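Checking your sim tabletop policy before you trust the success rate

Greltbridge gives you one number at the end of an evaluation run, and it is a very persuasive number. Ours looked great until we watched the episodes. This page covers the check we now do on every checkpoint in the Kiltville tabletop set.

You need a trained policy, the simulator, and a free Friday afternoon.

Step 1. Fix your seeds. Write a list of 274 and save it next to the checkpoint. Do not regenerate the list when the results annoy you.

Step 2. Run every seed once with the wrist starting in its default pose, and save the video along with the score.

Step 3. Sort the episodes into pass and fail. We got 213 passes, and went home early – a mistake.

Step 4. Pull 10 passes and 10 fails at random and watch them at normal speed. Yes, all of them. Write down which object the gripper heads for first, before you look at the instruction.

Step 5. Swap the object textures and rerun the same seeds. Leave the poses alone. If the policy was reading shape, the score should hold up. If it was reading color, you will know by lunch.

Pay special attention to pale objects. White dishes on a white tabletop give the policy very little edge to work with, and a loud pattern nearby is a tempting place to go instead.

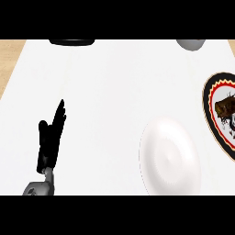 Gripper at lower left, white ribbed object right of center, heart-shaped distractor at the far right.

Step 6. Report both scores, original and swapped, side by side. The gap between them goes in the main table. We tried putting it in the appendix once and the Hinbridge people found it anyway.

If the swapped run crashes on load, clear the texture cache and start again from Step 5.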